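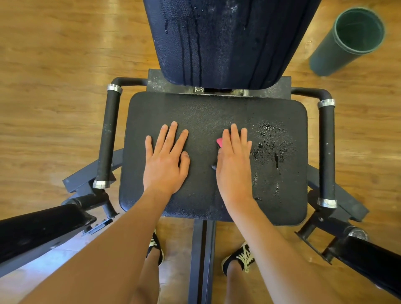
3.2 Contact-state labeling for surface wiping

Wiping is hard to segment from egocentric video because the tool spends most of the time hidden by the hand that holds it. We therefore label contact per hand, on every frame, with one of four states: free, support, tool contact, and tool lifted. A hand is marked as support when it touches the surface and carries no tool. In the gym recordings the sponge is small enough that only its pink tip shows between the thumb and index finger of the right hand, while the left hand lies open on the same seat, so the two hands receive different labels even though their poses are nearly identical. A hand-pose model alone can't tell these cases apart. Liquid on the vinyl gives a second cue. Droplets to the right of the right hand stand out against the duller left half of the pad, and we annotate such regions with a coarse polygon when their border can be seen.

The gym subset comes from the Rusascombe site and covers 8 machines. Each machine was recorded in 2 passes, and 2000 frames were drawn from the subset for manual labeling. Labels were made in the Kerkau tool and checked by a second annotator. Disagreements were mostly between tool contact and tool lifted, where a gap of a few millimeters is not visible from head height. We kept these frames in the training set but left them out of the test set.

Tool assignment is done separately from contact state. The Drerketti baseline assumes one active hand for a whole clip, set from the first frame in which the tool is detected. This fails when the sponge changes hands – a common event on machines with parts on both sides of the seat. We assign the tool frame by frame and smooth the result over a short window.
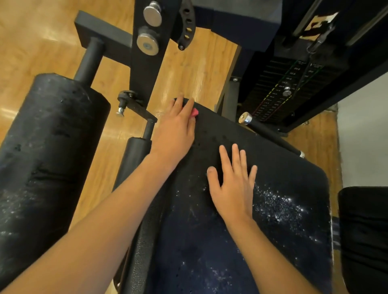
Figure 4. Frame from the gym subset with the cloth or sponge held in the left hand near the far end of the seat. The right hand is flat on the pad and is labeled support.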